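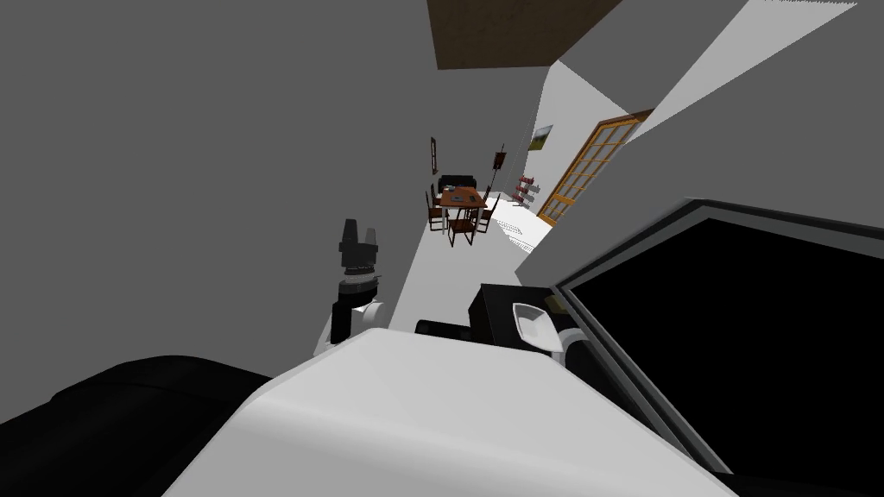 Where Does Our Drinking Water Come From?

A guide for young readers from the Flillstead Water Office

Every home, school and hospital in Flillstead needs clean water. People use it for drinking, cooking, washing and putting out fires. Most of us only see the last part of the water's trip, when it comes out of the faucet. This guide explains the rest.

Rain, snow and the ground

All of our water begins as rain or snow. Some of it runs downhill over the land into streams. Some of it soaks into the soil and moves slowly through sand and rock. Water that is stored under the ground is called groundwater.

In winter, snow collects on the hills north of town. Snow is frozen water, and pure water freezes at 32 degrees Fahrenheit. When the air warms up, the snow melts and the streams rise. February is often the month when the streams are lowest, as so much water is still held in the snow.

Flillstead takes its water from two places. The larger one is Edeck Reservoir, a lake made by building a dam across a valley. The smaller one is Ateş Spring, where groundwater flows out of the hillside by itself. The spring supplies the farms and houses on the west side of town.

Cleaning the water

Water from a lake may look clear, but it is not ready to drink. It can carry mud, bits of leaf and living things too small to see. Some of these tiny living things are germs that can make people sick.

Water from Edeck Reservoir travels through a large pipe to the Vareo Treatment Plant. The first stop is a screen that catches sticks and leaves. Next, a special substance is mixed in. It makes small specks of dirt stick together in clumps, which are called floc. The clumps are heavier than the specks were, so they sink to the bottom of a deep tank. This step is called settling.

The water on top then passes down through a filter made of sand and gravel. The gaps between the grains are very small, and much of the remaining dirt is trapped there. Last of all, a small and carefully measured amount of chlorine is added to kill germs. Workers at the plant test the water day and night. Samples are also taken from faucets in different parts of town.
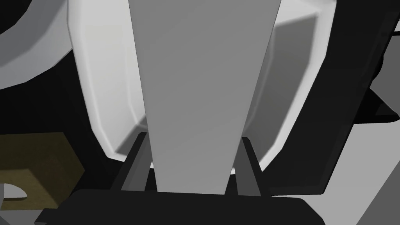 Why does a cup of cold water sometimes have a faint smell of chlorine?
A little chlorine stays in the water on purpose, to protect it from germs on its way through the pipes. If the water is left in a clean pitcher in the refrigerator for a few hours, the smell usually fades.

Storing and moving the water

Clean water is pumped uphill to storage tanks. The tank on Mill Hill stands 364 feet above the river. Placing a tank on high ground is useful – the weight of the water pushes down and forces water through the pipes below. This push is called water pressure. It lets water climb to the upper floors of a building without a pump in every house.

From the tanks, water flows into wide pipes called mains, which are buried under the streets. Smaller pipes, called service lines, branch off to each building. There are 3637 service lines in Flillstead. The mains are buried deep enough that the soil above helps keep them from freezing.

People use the most water in the morning, when many families are getting ready at the same time. The tanks are filled overnight so that there is enough for everyone.

Where water goes next

Used water leaves a building through the drain. It is called wastewater. It flows through a separate set of pipes, the sewers, to another plant, where it is cleaned before it is returned to the river. Drinking water pipes and sewer pipes are never joined together.

Some water takes a different path. If a few drops are spilled on a table and left alone, they will disappear after a while. The water has turned into a gas called water vapor and mixed with the air. This change is called evaporation. It happens on tables, on sidewalks and, most of all, on the ocean. High in the sky the vapor cools and forms clouds, and rain or snow falls again.
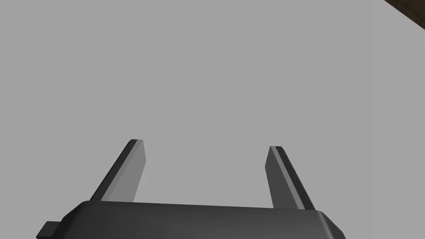 A smooth, flat surface. Water spreads out thinly on a surface like this and evaporates faster than it would in a glass.

Using water with care

A faucet left running can use up to 2 gallons a minute. Turn it off while you brush your teeth. Tell an adult if you notice a drip – a slow leak wastes a surprising amount of water in a year. Never pour paint or oil down a drain or into a stream.

Words to know

Evaporation: the change of liquid water into vapor
Floc: clumps of dirt that form during cleaning
Groundwater: water stored under the ground
Main: a wide pipe that carries water under a street
Reservoir: a lake used to store water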